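3. Things on the shared desk

3.1 The desk as a storage place

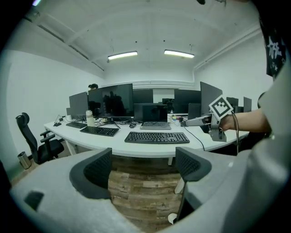 Figure 1. A long shared desk with several monitors, external keyboards, an open laptop and loose cables.

When people speak about clutter in an office, they usually mean paper. The older studies of desks, which we discussed in Section 2, are almost all about piles: who makes them, how high they grow, and how the owner still finds a letter inside them. In the offices we visited for the present study, paper has nearly disappeared from the desk surface. What remained is equipment and the cables that belong to it. We argue in this section that equipment clutter follows other rules than paper clutter, and that advice written for paper does not help much with it.

The desk in Figure 1 is a good case to begin with. There are seven monitors on it, all with blank screens, and three external keyboards, together with a laptop which has a keyboard of its own. If we think of a workplace as one screen, one keyboard and one mouse, then the parts do not come out even. Two mice are visible, three keyboards and seven screens. A visitor who looks for a free place to sit down would have to make a decision first: which keyboard goes with which screen? The position of the things gives only a partial answer. The largest keyboard lies in front of the open laptop, which has one of the monitors directly behind it, and this looks like a workplace in the usual sense. For the others the relation is less clear.

We call this condition an uneven desk. A desk is uneven when the number of screens, keyboards and mice on it do not match each other, so that they cannot be sorted into complete workplaces without leaving something over. An uneven desk is not the same as an untidy desk. The surface can be clean and the things can stand in a straight row, and still a newcomer does not know where to begin. In the same way, a desk can be untidy and even at the same time, for example when each workplace is complete but is covered with cups and notes.

3.2 How a desk becomes uneven

In the group interviews at Clirnau, the participants described three ways in which the unevenness starts. The first is the upgrade. A person receives a larger monitor, and the smaller one is moved to the side "for the moment". It is still working, so it would be a waste to throw it away, and the storage room is on a different floor. The second is the visit. Someone comes from another room with a laptop, needs a bigger keyboard for an afternoon, and takes one from the shelf. The laptop goes home with its owner and the keyboard stays. The third way is the departure. When a colleague leaves the team, the personal things are taken away from the desk, but the screen and its cables remain, and after some weeks the neighbors start to use that part of the surface for their own spare things.

What is common to these three ways is that each of them adds something and none of them takes anything away. The participants were aware of this. One of them compared the desk with a parking lot which has an entrance and no exit. Another said that she knew very well that the second keyboard beside her did not work with anything, but that she had never felt it was hers to remove. This question of ownership came back in every interview. Paper on a desk nearly always has an owner, because there is handwriting on it, or a name, or a subject that only one person deals with. A black keyboard has no such signs. It looks the same as the next black keyboard, and so it is difficult to say to whom one should go and ask.

Color plays a larger role here than we expected when we planned the study. Most of the equipment on the desks we visited was black or dark gray, and so were the cables. On a white desk top the dark things are easy to see one by one, but as a group they become a kind of background which the eye passes over. Small light objects were treated differently. In the white and light colored category we noted bottles, small boxes and similar items, and participants could often say at once what these were for, even when they stood on a neighbor's side of the desk. When we asked the same people to tell us from memory how many keyboards were on their desk, the answers were frequently wrong.

3.3 Cables under the screens

The cables deserve a separate remark. In Figure 1 they lie in tangles under and around the stand of the large monitor, and others run over the surface or hang down past the edge. We found this pattern in most of the rooms. The foot of a monitor works as a kind of collecting point: a cable that is too long is pushed under it, and the next cable is pushed on top of the first. From the chair the tangle is half hidden, and it is disturbing only when one wants to take something away.

And this is exactly the moment when it matters. Several participants told us that they once wanted to remove a monitor which was no longer needed, and gave up when they saw how its cable went through the others. They were afraid to disconnect a machine that was running for somebody else. In such a case the cable is holding the equipment in its place, in a quite practical meaning of the word. The monitor is not kept for its use but for the trouble of getting it out. In our view this explains a good part of the difference between paper and equipment. A sheet of paper can be lifted alone. A screen can be lifted only together with its connections, and the connections go to places that the person at the desk cannot see.

Labels would be the simple remedy, and in two of the rooms at Prondano they were tried already before we came. The experience was mixed. Labels at the plug end were useful as long as the plug could be reached. Labels at the screen end were read by everybody, but they described the situation at the time of writing, and after the next upgrade they were often no longer correct. A wrong label was judged by the participants as worse than no label. For this reason we included in our sorting method a step in which old labels are first taken off.

3.4 The sorting method

The method which we tested is short, and it can be done by the people who use the desk without help from a technical department. It was carried out at 6 desks, each of them shared by a team, in October. The time limit was 4 hours for one desk, including the cables.

At the start, everything that is not connected to anything is put at one end of the desk. This concerns mostly keyboards and mice, sometimes also adapters and small boxes. Then the screens are considered, beginning from the one that nobody claims. A person follows its cable by hand to the other end, while a second person stays at the surface and tells what moves. If the cable ends in nothing, the screen goes to the end of the desk as well. If it ends in a machine, a name is asked for. Only when all the screens have either a name or a place at the end of the desk are the keyboards and mice given back, one for each workplace. What is left over leaves the room on the same day - this was the rule on which we insisted the most, since a box of leftovers under the desk was in the earlier trials always opened again.

We want to mention a difficulty with this order of steps. In teams which use many machines at the same time, a spare screen can have a real purpose even when it is dark for weeks. A blank screen does not show if it is out of use or only switched off. At one desk in the Pruitt building a monitor was put away which was needed for a test that takes place only a few times in a year. It was brought back without damage, but the team lost some trust in the procedure. Since then we ask for a waiting period before a screen without a name is given to another department.

3.5 Costs and remaining questions

The material costs of the method are low. For the cable ties, the new labels and a tray below the desk top we calculated a budget of 200 dollars for one desk, and no team went over it. The cost of doing nothing is harder to state. The company Windeo, which let us look into its purchase lists, bought new keyboards in the same period in which unused ones were lying on its own desks, and it put the value of these purchases at 500 dollars. We do not wish to make too much from a single list, but it agrees with what we heard in the other places, namely that it is easier to order a new keyboard than to find out if the one on the neighbor's side is free.

It remains open how long a desk stays even after the sorting. Our observation period was too short for a firm answer. From the first return visits we have the impression that the mice and keyboards come back sooner than the screens, which is understandable as they are light and can be carried in one hand. The cables seem to be the slowest part, and also the one where the teams were most satisfied. In Section 4 we compare the desks before and after the sorting, and we describe how the free surface was used by the teams in the weeks that followed.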